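Public Budgets and Borrowing in a Small Municipality: The Case of Fladau

Student project report, Introduction to Public Finance
Group members: Afiq Tjoa, Catarina Caldeira, Joar Sjögren
Supervisor: Ivar Engström

Background

Our group chose the municipality of Fladau because it publishes its yearly accounts in full and because one of us grew up there. The town has borrowed money to pay for its water system since 1998. In that year the council took a long loan to replace the main pipes, and it has renewed or extended the loan several times. The last extension comes up for a vote in February, at the same meeting where the council takes up the new budget.

The question we set ourselves was a narrow one. Does the timing of the loan talks change what the council puts in its budget? Local officials have said in public meetings that it does not. Some members of the council think it does. We wanted to see what the papers show.

How we worked

We read the budget drafts, the final budgets and the minutes of the finance meetings. In total we went through 31 documents. Most were scanned, and the older ones were hard to search, so we read them by hand and copied the figures into one shared sheet. Each figure was entered by one person and checked by another.

We also talked to Ivar Solberg, who worked in the town's budget office until he retired. He explained how a draft moves from the departments to the council and at what point the lender sees it. We did not record the talk, but we took notes and he read them afterward. He changed two of our terms and left the rest as it was.
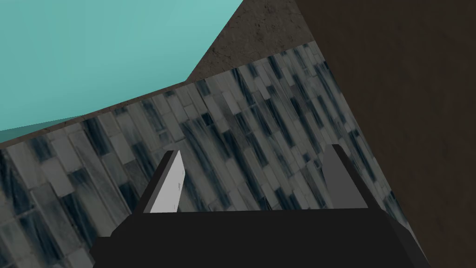 What the drafts show

A Fladau budget goes through three drafts. The first comes from the departments and is always too high. The second is cut down by the budget office. The third goes to the council together with a letter about the state of the loans.

In years with no loan talks, the second and third drafts are close to each other. Small sums move between roads, schools and parks, and the total hardly changes. In years with loan talks, the total also stays close, but the order of the work changes. Road repair is pushed to the second half of the year, and new hiring is held until the lender has answered. School spending is not touched in any of the years we looked at.

The clearest case is the repair of the Plastivby road. It was listed for spring in the second draft and for fall in the third, with the same amount of money both times. The minutes give the reason in one line: the council wanted to know the interest rate before it signed with a contractor. Catarina found the same kind of line in the minutes for two other projects, both smaller.

We had expected to find cuts. What we found was mostly delay. A delay still costs something, as the contractor's price can go up while the town waits, but the accounts do not show this cost on its own line and we could not work it out. Ivar Solberg thought it was small in most years – he also said that the office never tried to measure it. 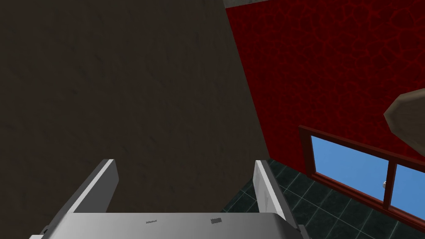

The lender, Viklund, asks for the same set of papers each time. These are the accounts for the last closed year, a list of property the town owns, and the draft budget. It does not ask for changes in the draft, at least not in any letter that we were able to read. The letters are short and mostly deal with dates. One of them returns a form that had been signed in the wrong place, and this alone moved the talks by several weeks.

The household fee

Part of the loan is paid back through a fixed water fee. The fee was 700 a year per household in the last budget, and 100 of that goes to the loan. The rest covers running costs. The share that goes to the loan has been the same since the last extension, while the running costs have gone up.

If the extension is approved on longer terms, the loan share could be lowered, but the town would pay interest for more years. The third draft does not say which choice the budget office prefers. It gives both and leaves the total open, and this is the only open line in the draft. 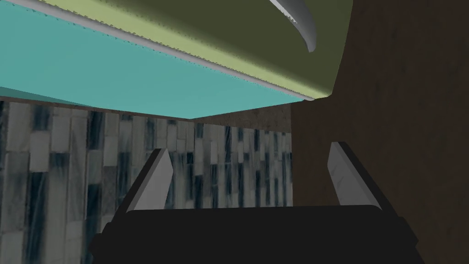 Figure 3. Simulated view, open gripper.

Limits of the study

We only looked at one town. The letters from before the last extension are incomplete, and the budget office could not say where the missing ones are kept. We also had no access to the closed part of the council meetings, where the interest rate is discussed.

Joar compared our sheet with the totals in Rekora, the accounting system the town uses now. The older years had been moved into it from paper and did not always match. Where they differed we used the printed accounts.

Findings

The loan talks affected the timing of spending in Fladau more than the amount. We found no sign that the lender asked for changes to a draft. The delays fell mainly on road work and hiring. We have sent a copy of the sheet to the budget office and asked them to correct any figures we copied wrong. Their answer had not come when the report was handed in.

Handed in December 25, 2025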